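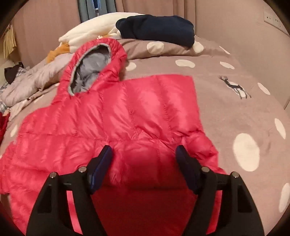
Storing down jackets for summer - fold, hang or stuff?

Posted 2 May 2020 by Sevim Bayram
Filed under: Home > Closets & Laundry > Seasonal storage

Quick one. Putting winter stuff away this weekend, got the red puffer out flat on the bed and now I'm stuck. Shiny nylon shell, down fill, hood attached. Last year I used one of those vacuum bags and in September it came out like a pancake. Took 8 tennis balls and most of an afternoon in the dryer to get it back. Closet is tiny so hanging is a problem. What do you all do?

sjanevski
Hang it. Wide hanger, zipper closed, done. Down hates being squashed. Never vacuum bag, those are for blankets.

Saadet Gezer
She said the closet is tiny. Roll it loosely from the hem up, hood last, into a cotton pillowcase. Mine have been done that way for years, no flat spots.

sjanevski
Rolling is still squashing, just slower. You get creases in the nylon too and on a shiny one they show.

Saadet Gezer
Loosely, I said. Creases drop out after a day on a hook.

tuncayg
Wash it FIRST whatever you do. Collar grease and the hood lining especially, pale linings go yellow over the summer if you leave it. Down soap, cold, gentle, two rinses. Then dry it longer then you think. Mine felt dry outside and was clumped inside, smelled like a wet dog by June

Sevim Bayram
Ugh. Havent washed it. Lining is pale gray so ok, point taken. Can I do that in a top loader?

tuncayg
If there's no post in the middle, yes. With the post take it to the laundromat, front loader. Low heat after, stop and break up clumps with your hands every so often.

birsen_y
Disagree on washing every year. Wears out the shell coating. Spot clean cuffs and collar with a damp cloth, air it, put it away. I wash mine every third spring maybe.

tuncayg
Moths love a dirty collar, good luck

birsen_y
Moths want wool. 600 fill coat here, 87 bucks on clearance, still puffy.

Sevim Bayram
OK going with wash, then pillowcase on the top shelf, nothing on top of it. If it comes out flat in the fall I'm blaming Saadet

Comments (3)

Marla_K: Under-bed box works too, the tall kind. Leave the lid cracked a bit.

dd_north: no cedar blocks touching the nylon, got an oil mark on mine that never came out

StavrosJ: still say hang it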